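Subject: Re: [cell-upkeep] Kitchen cell: new finger pads and retuned grip settings
Date: November 16, 2025
List: cell-upkeep, Hurnow

On the Ferirdale side, the maintainer of the kitchen cell wrote:

> We finished the gripper retune in October and I think the cell can go
> back on the regular schedule. Changes were the Fisari pad model on both
> fingers, a higher friction value, and a grip force limit that no longer
> depends on the object class. Pick success on the produce set is now 89
> percent over 320 runs in the simulator. I would like to copy the same
> settings to the real cell and skip the usual bench check, as the arm
> itself hasn't been touched. The De Luca calibration file is the same one
> we have used all year. Any objections before I merge?

Yes, a few. I read the change set twice this weekend and ran it on my own machine, and I'm not ready to call this cell fixed.

First, the 89 percent. I don't doubt the count. I doubt what it's a count of. The log marks a pick as good once the object has cleared the counter and stayed between the fingers for 2 seconds. It doesn't ask how the object is sitting, or whether the arm can move sideways without losing it. On the old settings we had plenty of bad picks that would pass that test. If the scoring rule changed in the same merge as the pads (it did, look at the diff for the run script), then comparing the new number to the old one tells me very little.

Second, the friction value. Whoever picked it seems to have turned it up until the potato stopped slipping. I understand the temptation, I have done it myself. But the real pads get dusty and glazed, and we clean them on a schedule that everybody agrees with and hardly anyone keeps. A setting that only holds with fresh pads is a setting for the first morning after a pad change.

Third, the layout. My local copy has the potato held in the air between the two counters, with the spray bottle and the kettle on the near one. Look at what a sideways move has to deal with on that near counter before you tell me the arm path doesn't matter.
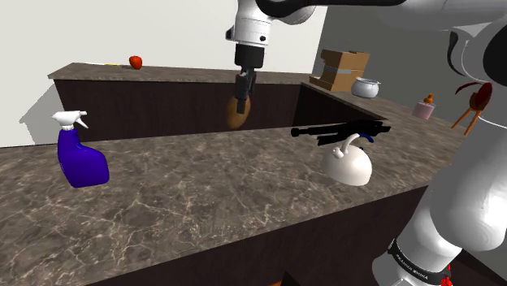
What I'd want before the merge

1. Split the change. Pads and friction in one merge, scoring rule in another. Run the old scoring rule on the new pads so we have one honest comparison. If the number drops, fine, at least we'll know what it dropped from.

2. Put the force limit back per class. One limit for everything sounds simple, and then somebody loads a tomato. The old table was ugly but it had reasons in it, and the comments next to the values go back to problems we had on the real cell. Please don't delete those comments even if the table goes.

3. Add a carry to the test. Lift, move across to the other counter, stop hard, lower, open. Log the object's angle relative to the fingers at each stage. I'd take 6 different start poses over another few hundred runs from the same one.

4. Check the finger zero. When I load the De Luca file, the closed position reads slightly open with nothing in the gripper. It could be my setup. It could also be that the file was made for the previous pad thickness, and then every grip width in the log is off by the same amount. "The same one we have used all year" is the part that worries me — the pads are not the same ones.

5. Do the bench check. It's half a morning. Power down, look at the pads, wipe them, check the fasteners on the wrist, jog the fingers open and closed at low speed, then go through the slow pick. I don't accept that the arm hasn't been touched. Its settings have, and the real fingers will close harder on Monday than they did on Friday.

I know the answer on 5 will be that the simulator already covers this. It covers geometry pretty well. For contact I trust it about as far as the last person who tuned it, and in this case the tuning and the testing used the same potato.

If somebody else on the list has run the Fisari pads for longer than a few weeks, on hardware, I'd like to hear how the grip held up between cleanings. All I have found is the supplier's sheet, and I give that the weight I usually give a supplier's sheet.

I can take item 4 myself, and I'll post the zero readings with both pad thicknesses once I have them. Until then please leave the merge open and keep the real cell on the old settings. They're slower and they drop things, but we know which things.

--
cell-upkeep mailing list
Reply to the list, not to the sender. Please trim quoted text.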